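Give me the boring planner

I've been writing control code for Wandomance for long enough to have gone off clever planners. I know, I know - I wrote two of them. But last October Boyang Jiang and I spent most of an afternoon staring at one sim run of our sorting cell, asking why the arm had picked the path it did, and the log was no help at all.
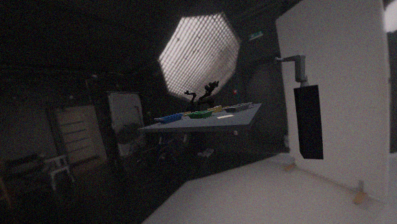 The sorting cell in simulation, arm over the trays.

My gripe is simple. A planner that finds a lovely short path and can't tell me what it turned down is a planner I have to babysit. That afternoon's log ran to 1,215 lines and not one gave a reason! Golnar Nazari's dull old version tries 13 fixed approaches in order and writes down why it dropped each one. It's slower, yes. I can read it over a cup of tea.

The same goes for the task side. Red balls, green bin, a couple still out on the table: I want the state kept as a plain list I can print, and I want the next choice made from that list and nothing else.

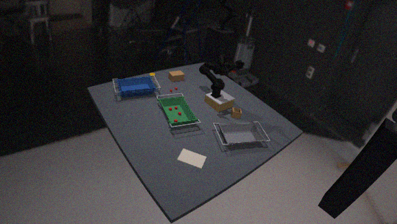
What about perception?

Sverre Eklund thinks I'm being a dinosaur and that a decent learned policy makes all this moot. Maybe! But the wrist view is often next to nothing, just two black fingers and a lot of pale grey.
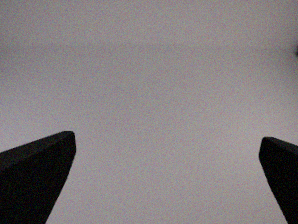 If your whole decision hangs on a picture like that, I'd like the software to say "I don't know" out loud and hand over to something with a memory. Ours has a five-line check for it now, which Sverre calls a hack. Fine by me, I'm keeping it.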